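# About the Tollar cell

Skasteck is a small automation workshop. We run one cell here, which we call Tollar, and most of this page is about how it is kept going, as that is what visitors and new starters ask us about.

Tollar is a single arm with a two-finger gripper, working over a long table. It practises clearing up: picking light rubbish off a flat surface and dropping it in a bin. Stendeck built the table and the tray to our drawings. The control software is called Chong and was written in-house. It has been rewritten twice, and the second version is the one we should have started with.

## Who looks after it

Everyone who works here can start, stop and service the cell. We don't have a separate maintenance department. Whoever runs the first session of the day does the checks, writes them in the log and signs for them. The log reached entry 834 this summer, and the early pages are still useful when an old fault comes back.

## Setting up

A normal set-up takes 37 minutes if nothing has been moved. The order is fixed:

1. Power off at the wall. Check the tray is seated square and the arm's base bolts are tight.
2. Go up the arm joint by joint by hand. Any grinding or slack goes in the log before anything else is done.
3. Look over the cable at the wrist. It needs enough loop for a full turn and must not catch on the joint below.
4. Wipe the gripper fingers, then power up and open and close them ten times at low speed.
5. Run the reach test to the four corners of the table and to the bin.
6. Put out one piece of paper and let the arm try for it at half speed, with a person by the stop button. 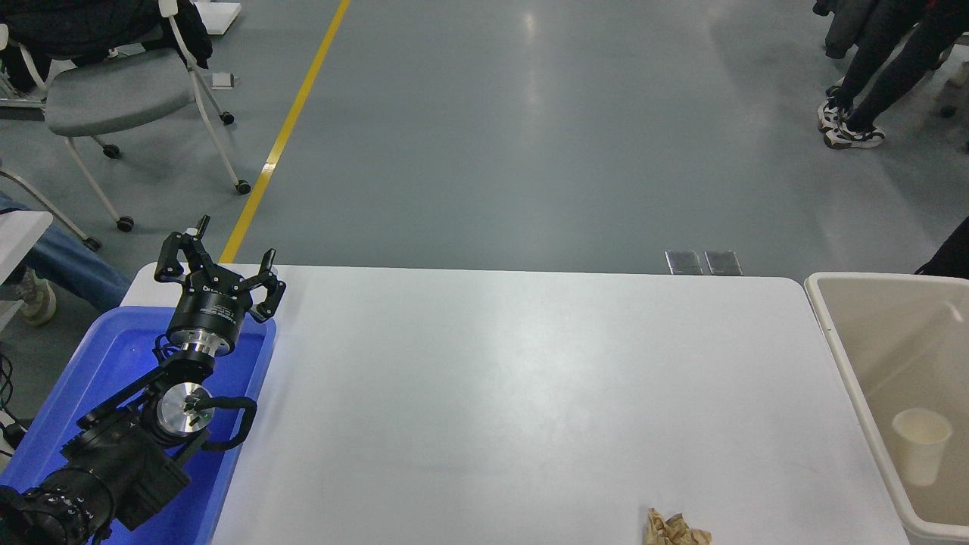

## Repairs

The wrist cable is what wears out first. We change it every 500 running hours whether it looks tired or not, and keep two spares made up to the right length. Fingertips come next. The small hooks at the ends lose their edge, and a worn tip will slide over thin paper without lifting it.

Joint faults are rarer. We have had one joint out completely, last November, and the cell stood still for eight days waiting for a seal. We now hold that seal in stock.

After any repair the cell goes back to step 1. There is no short version.

## Visiting

We take small groups by arrangement. Please wear flat, closed shoes, and stay behind the yellow line while the arm is powered. Coats and bags can be left at the desk by the door.

Page last changed Saturday, August 14, 2021.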